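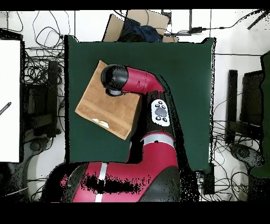
**Selteo Jewelry – Care and Repair Department, Lelham**

# Flovik Silver Polishing Cloth

The Flovik cloth is made for rings, chains and bracelets in sterling silver. It has two layers: the inner one carries a dry polish, and the outer one is for the final shine. You do not need water or any liquid cleaner with it.

Rub the piece softly with the inner layer, always in one direction. Black marks will come on the cloth, and this is normal. One cloth is good for more than 100 cleanings, so please do not wash it.
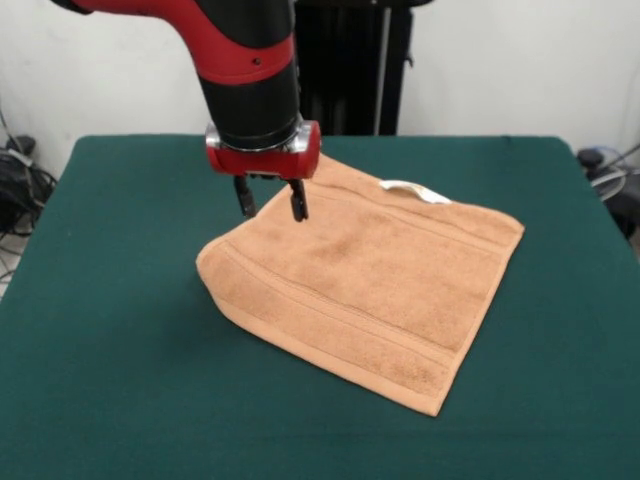

For plated pieces, use only the outer layer, with very light pressure. The inner layer can take the plating away with time.

- Size of cloth: 14 inches, square
- Sold in packs of 5
- Not for pearls, opal or amber
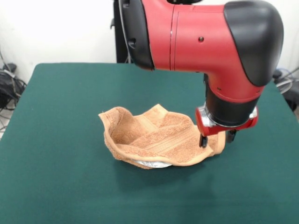 Stones need a little more attention than plain silver. Before you clean a ring with a set stone, check that the stone does not move. Work over something soft, in case it falls – a tan towel laid over a bowl, with the edges raised like a loose cup, will catch a small stone well. If a claw is bent, stop and bring the ring to us.

The same cloth is used for the Babalola bangle collection, and we put one in the box with every bangle we sell in December.

Page updated 4/2/19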